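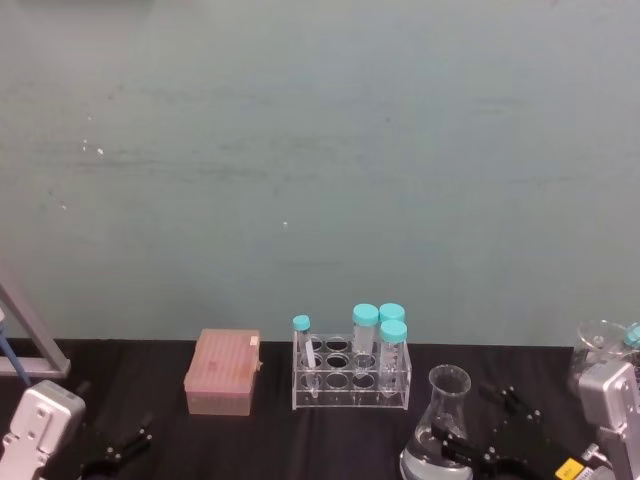 Okay, round two on the Larkbridge label printer ticket, because last night I closed it and this morning I'm opening it again. Short version for whoever picks this up: labels print crooked, and every so often the thing spits out a blank one and then acts like it did its job. We need these labels for everything on the bench, from the small white one on the corner of the pink tip box to the tubes with the turquoise caps, so I can't just shrug and grab a marker (I tried that in July and my handwriting did not hold up).

Printer: Larkbridge desktop thermal, the older one with the gray lid
Label stock: Collet cryo labels, small white, roll of 500
Software: Prulik, whatever version IT pushed last
Site: Lestwood, second floor

What I did first was the obvious stuff. Turned it off, counted to ten, turned it on. Swapped the USB cable. Cleaned the print head with an alcohol wipe, and wow, there was a lot of gunk on there! Printed a test page from the printer's own button and it came out perfectly straight, so I got excited and closed the ticket. My bad.

30th November, the crooked ones came back. I ran a batch of 10 and the first few were fine, then the text started creeping to the left, and by the end the sample ID was half off the label. Batch of 10 again with the roll reseated - same creep, and one blank in the middle.

Then I went poking around in Prulik. The label template was set to a gap of 3 mm between labels, and I measured the Collet roll with a ruler and got 2. I changed it, saved, printed, and the blanks stopped right away. Still a bit crooked though. The saved template also goes back to 3 if you log out, which is super annoying, and I don't have rights to change the shared copy.

The crookedness I think is the roll holder. There's a little plastic guide on the right side that should click against the roll and mine just slides. I've stuck a folded index card in there for now and the last batch looked pretty good, maybe a hair off.

What I'd love from you folks:
- change the gap to 2 mm in the shared Prulik template
- tell me if the guide can be ordered on its own, or if we have to buy the whole holder
- check the print counter, we must be past 2,000 on this head and I don't know when it's due for a new one

Leaving this open until I've gone through a full roll. If you come by, please don't pull out the index card!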